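Stadavura sim pack, table clearing scenes: worth the license?

prarano_7
Posted February 11, 2022
Evaluating the Stadavura scene pack for a Franka arm. List price is 400 per seat. We need table clearing with small dishes, rendered domain variation, and a grasp API that accepts our own planner. Stock dining scene, green bowls on the table, gripper over the wood:

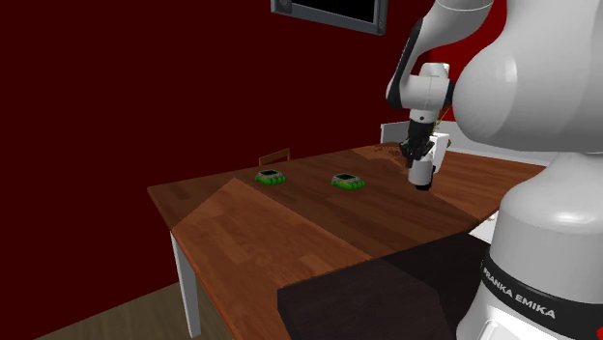

Does the license cover headless use on a build server?

One seat covers one workstation plus one headless instance. A second headless instance needs a second seat.

eyvindsson
Contact defaults are poor. Thin rims slip out of the fingers until you raise the friction and halve the time step. Dadlow ships better defaults and costs less.

Hiwot Mekonnen
Disagree on Dadlow. Its defaults hold because the contacts are overdamped, and our policies trained there failed on hardware. Build 1902 of Stadavura lets you set finger compliance per joint. Same dining room, with a white mug and a small black cup on the table:
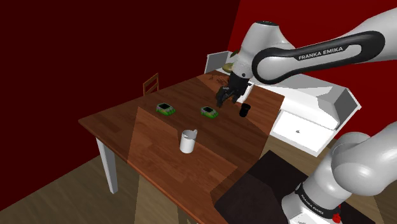
We run 2 physics substeps per control step and leave friction alone. Throughput drops, but grasp results track our real cell closely enough to rank policies.

eyvindsson
Ranking, fine. I would not use it for absolute success rates. The December build also broke our saved camera poses.

prarano_7
Camera poses we can regenerate. Requesting a trial seat on 1902.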